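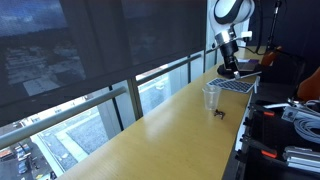
Wooden worktops: your questions
Answered by Garnet Campbell. Last updated 2026-05-13.

Do I have to oil it as often as the leaflet says?
Probably not. The leaflet is usually printed by the people who sell the oil. Drip some water on the surface. If it beads, leave the worktop alone. If it soaks in and leaves a dark patch, oil it.

Is Vistinum worth the extra money?
I've used it next to a plain tin from the hardware shop on two halves of the same offcut, and I could not tell which was which by October. Vistinum smells nicer. Make of that what you will.

The Warano salesman told me his sealer lasts up to 16 years. Does it?
Ask him what the worktop was used for in that time. A shelf in a spare room will look good for ages with hardly anything on it. I'd want to see one beside a sink, with a family using it, before I paid for that promise.

Will sunlight change the colour?
Yes, whatever the tin says. Some woods go darker, some go yellow, some fade. A blind slows it down but won't stop it. Move your chopping boards and bread bin now and then, or you will get their outlines.
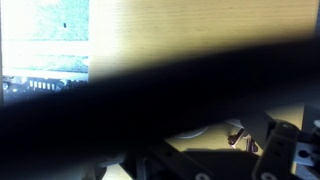
Pale wood with fine grain, lit more strongly towards the left.

Can I put hot pans straight on it?
No. I have read the claims for Tesesent and still use a trivet.

What about "food safe" finishes?
Ask what the seller means by it. Safe when wet, or safe once fully cured? After how many days? If they can't say, buy something else. Either way, cut your food on a board.

How do I get rid of a black ring?
That is often iron from a tin or pan reacting with the wood. Sanding gets rid of a shallow one. Go with the grain and do a wider area than the mark – otherwise you swap a ring for a dip. Lemon juice gets recommended a lot. It has worked for me once.

Is a quote of 3,000 for refitting reasonable?
It depends on the length, the cut-outs and whether the cupboards are level. Get it split into timber, labour and finish. One reader did and found 1,000 of it was down as "preparation", with no further detail. She went elsewhere.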